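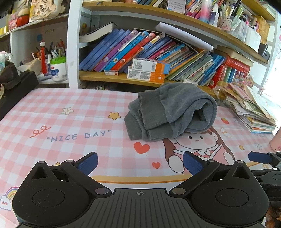 Sweater cuffs growing with every wash – fiber, structure or method?

Forum: Textile Care and Repair > Knitwear
Thread status: open

ribcount
Posted 09/02/2026

Problem first, data after.

I have a heathered gray pullover, machine knit, 2x2 rib at the cuffs and hem, plain jersey body. The body has kept its size. The cuffs have not. Flat width at the left cuff was 8.5 cm when I bought it last October and is 11 cm now. The hem has relaxed as well, but less.

The care label says wool 50, acrylic 50, hand wash or wool cycle, dry flat. I have used the wool cycle at 30 C, spin at 600, then dried flat on a mesh rack. No dryer, no hanger. Detergent is a plain liquid for wool with no softener in it.

Questions:
1. Is the loss of recovery in the rib a fiber problem or a structure problem?
2. Is it reversible with this blend?
3. Would a lower spin speed change anything?

I have searched the older threads and most of the answers are for pure wool.

Drasel
Re: Sweater cuffs growing with every wash

Structure, mostly. A 2x2 rib pulls in because the knit and purl columns want to curl in opposite directions and the columns fold behind one another. There is no elastic in it unless the maker added some. Once the yarn at the turn between columns loses its bend, the fold opens and the cuff sits wide.

Wool gets some of that bend back in water. Acrylic does not, or does so poorly, and if it has ever been heated while stretched it will keep the stretched shape. With your blend you can expect partial recovery at best.

Do you push the sleeves up to the elbow?

ribcount
Re: Sweater cuffs growing with every wash

Yes, most of the day. I work at a bench.

Drasel
Re: Sweater cuffs growing with every wash

Then I would stop looking at the wash. A forearm below the elbow is a good deal wider than a wrist. You are holding the rib open for hours at a time while it is warm from your skin. The wash only lets you see the result.

hollowspindle
Re: Sweater cuffs growing with every wash

I disagree with the last post in part. Pushing the sleeves up explains the cuffs. It doesn't explain the hem, and the OP says the hem has relaxed too.

The weight of the wet garment matters. If it is lifted out of the drum by the shoulders, the water in the body and sleeves pulls straight down, and the rib at the ends takes the load along its length. Rib pulled lengthwise narrows at first, and then it comes back wider and limp when the load is off. Lift it in a bundle with both hands underneath.

How is it handled between the machine and the rack?

ribcount
Re: Sweater cuffs growing with every wash

Carried in by the shoulders, I think. I have not paid attention to it. I can change that.

Etira
Re: Sweater cuffs growing with every wash

Spin speed, to answer question 3. A higher spin takes more water out, so there is less weight when you lift. The garment is pressed against the drum wall and does not move much relative to itself. Agitation does the damage in the wash phase. I run wool blends at 800 in a net bag and have no complaints. Dropping to 400 leaves you with a heavier, wetter sweater and a longer drying time, so for this fault it is the wrong direction.

hollowspindle
Re: Sweater cuffs growing with every wash

Agreed on weight. Not agreed on 800 as general advice. With a lofty yarn you can set creases across the jersey at that speed which then need steam to remove, and steam is the last thing I would bring near an acrylic rib.

Etira
Re: Sweater cuffs growing with every wash

I said what I run. The OP has a blend that tolerates it. If it creases, take it out promptly and smooth it by hand.

Fasil Beyene
Re: Sweater cuffs growing with every wash

I did finishing in a knitwear plant for 20 years and then moved to repairs. Some points in the order they came up.

The comment on steam needs to be repeated in stronger terms. We called an overheated acrylic rib "killed". It goes flat, shiny and limp and hangs like woven cloth. Some people do it on purpose to get drape in a shawl. It can't be undone. If you have ever held an iron over those cuffs, even without contact, that alone could account for your measurements.

For a rib that is tired and has not been overheated, do this:

Soak the cuffs only, in lukewarm water, 20 minutes. Press the water out in a towel. Do not wring.

Lay the sleeve flat. Push the columns together with your fingers until the purl columns disappear. Pat the rib shorter as well if it has grown in length.

Leave it that way until fully dry. No pins. Pins at the edge give you scallops.

If that gets you from 11 cm to 9.5 you have done well with a half acrylic yarn. It will hold for a few wearings and then you repeat it.

For a longer fix, run a fine elastic thread through the wrong side. Two or three rounds, catching one leg of each knit column, spaced one cm apart. Keep the tension low. The elastic should be at rest when the cuff is at the width you want. People draw it tight and the cuff puckers.

ribcount
Re: Sweater cuffs growing with every wash

No iron at any point. I will try the soak on the left cuff and leave the right one alone as a control.

Is there an elastic you prefer?

Fasil Beyene
Re: Sweater cuffs growing with every wash

Clear knitting elastic, the thinnest you can find, or a gray one if the clear shows. Avoid shirring elastic. It is covered, it is thick, and you will feel it at the wrist.

gallegos_m
Re: Sweater cuffs growing with every wash

Nobody has asked about storage. If it hangs in the closet, even on a padded hanger, the hem is under load all the time. Fold it. Sleeves across the back, body in half, and leave the rib lying flat without a crease through it.

I'd also say the elastic is a poor repair. It perishes in a couple of years and then you are picking bits of it out of the fabric. Better to unpick the cuff, pick up the stitches and reknit it on needles two sizes down. I did this on a cardigan, 106 stitches at the hem, in one evening.

Fasil Beyene
Re: Sweater cuffs growing with every wash

Reknitting is the better repair when you have matching yarn and the gauge allows hand needles. On a fine gauge machine knit neither is usually the case. Heathered yarn is also hard to match, as the blend of shades differs from lot to lot. A cuff that is a bit darker or greener than the sleeve looks like a mistake unless both cuffs and the hem are done together.

Also check how the cuff was made before you cut anything. If it was knitted first and the sleeve continued up from it, it will not unravel from the bottom edge the way you expect. If it was linked on, there is a seam and you can take the whole piece off clean.

gallegos_m
Re: Sweater cuffs growing with every wash

Fair point on the gauge. I assumed something heavier. My advice stands for chunky knits.

ribcount
Re: Sweater cuffs growing with every wash

It is folded in a drawer, so not the hanger. The cuff looks continuous with the sleeve. I can't find a seam on the wrong side.

Results from the soak, left cuff, method as given above:

Before: 11 cm
Dry, at rest: 9.6 cm
After one full day of wear, sleeves down: 9.9 cm
After one full day of wear, sleeves pushed up: 10.7 cm

Right cuff, untreated: 11 cm at every reading.

Drasel
Re: Sweater cuffs growing with every wash

One day with the sleeves up lost you most of the gain. That is what I would have predicted.

hollowspindle
Re: Sweater cuffs growing with every wash

It is one cuff and two days, and the sleeves-up day came second, so some of that loss is accumulated wear. Swap the order and repeat it before calling it settled. The hem is still unexplained.

ribcount
Re: Sweater cuffs growing with every wash

Noted. I will repeat with the order reversed and lift it from underneath for the next 6 washes, with the hem measured each time. For the bench I have bought a pair of sleeve garters, which hold the sleeve at the upper arm and keep the cuff out of it.

Etira
Re: Sweater cuffs growing with every wash

Post the hem figures with the spin speed next to them, please. If you can run half of the washes at 800, so much the better.

ribcount
Re: Sweater cuffs growing with every wash

Three at 600, three at 800, net bag for all of them. I will add the table to this thread when it is complete.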